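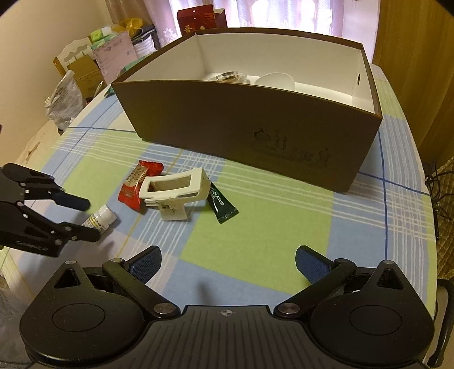
Posted in Family & Home, Kitchen Talk
May, by the Brindside blogger

I have been meaning to write about moving my mother out of her house for weeks now, and every time I sit down to do it I end up making tea instead, or folding something. So I'm typing this on a Friday evening with the phone in the other room, and we'll see how far I get.

She was in that house a very long time (I was born into it, so you can do the math if you know me, and please keep it to yourself). Last fall she decided she was done with the stairs. No fall, no scare, nothing like that. She just came down one morning, stood at the bottom, looked back up and said that was enough of those. By spring she had put her name down for a little ground floor apartment in Brindside, two streets from me, with a kitchen window that gets the sun until lunch.

I thought the furniture would be the hard part. The furniture took a weekend! My brother wanted the dresser, my daughter wanted the awful green lamp, and the big table went to the church hall where it will get more use than it ever got from us. What took all of April and a good bit of May was the kitchen, and mostly the pantry cupboard, the tall one with the door that sticks.

My mother keeps food the way other people keep letters. She had jars of plum jam with her own mother's kind of label on them, the ones you lick. She had a tin of paprika from a shop in the old neighborhood called Szalai, which closed when I was in high school, and the tin was still half full and she was still cooking with it. I opened it expecting dust and it smelled like every Sunday dinner I ever sat through, so who am I to talk. She had a jar of capers dated 2021, which she held up as proof that she buys fresh things too.

We started out with a system. I had read somewhere that you should have a pile for keeping and a pile for giving away and a pile for the trash, and I even made little signs. The signs lasted until the first coffee. My mother doesn't sort things, she visits with them. Each can had to be picked up and turned over and talked about, and if I moved one while she was talking she would quietly move it back.

I got snippy with her on the second day, I'll admit that. I said we would be there until Christmas at this rate. She didn't say anything, she just handed me a recipe card for the walnut crescents and went to sit on the porch. The card was in my grandmother's handwriting, and on the back was the number 1486 with a circle around it, and neither of us has any idea what it means. A phone number with the front missing? A price? We have had some very good guesses since then and I'm sure none of them are right.

After that I slowed down. I brought my knitting along, if you can believe it (the Cledum cardigan, for those who have been following that saga, and yes, I am still on the same sleeve). We would do a shelf, then have lunch, then do another half a shelf. She told me things I had never heard, about her first job, and about a dance she was supposed to go to and didn't. I don't think I would have gotten any of it with the signs up.

In the end we had around 21 bags and boxes for the whole kitchen, which sounds like a lot until you have seen that cupboard. The moving men thought it was very reasonable. The paprika went over in my mother's handbag.

She has been in the apartment a little over a week now. The new stove is a Sasus and she doesn't trust it, she says it heats up too fast and she stands there with her hand on the knob the whole time. But she has her geraniums on the sill already and she walked over here by herself on Tuesday with a plate of crescents under a dish towel. They were a bit dark on the bottom. I ate four of them standing up.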